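Kneath Community Center Newsletter
19th September
By the Program Office
Print this page | E-mail this page

Grid Games Return to the Linach Room

The Center is pleased to announce that the grid games table will again be available to members and their guests during regular building hours. The games were first offered in January as part of the family learning program, and the response from households in the Vostau and Alalon neighborhoods has led the Center to continue them through the winter.

Each board is a square of nine white spaces divided by black tape. Letter cards A, B and C mark the rows, and cards numbered 1 to 3 mark the columns, so that every space may be called by name. A player who wishes to use the center space, for instance, asks for B2.

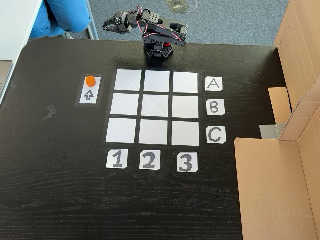 Younger players are encouraged to say the letter first and the number second, as they will meet the same order later in map reading and in spreadsheets. Tic-tac-toe remains the most requested game. Instruction sheets for two others, a memory game and a simple treasure hunt, may be collected at the front desk. The Center has printed 600 copies, and a large-type version is available on request.

Members who would like to make a board at home will need nine square cards, six smaller cards for the labels, and a roll of black tape. The squares should be laid out before any tape is cut. Families are asked to return all borrowed playing pieces to the desk before leaving the building.

Print this page | E-mail this page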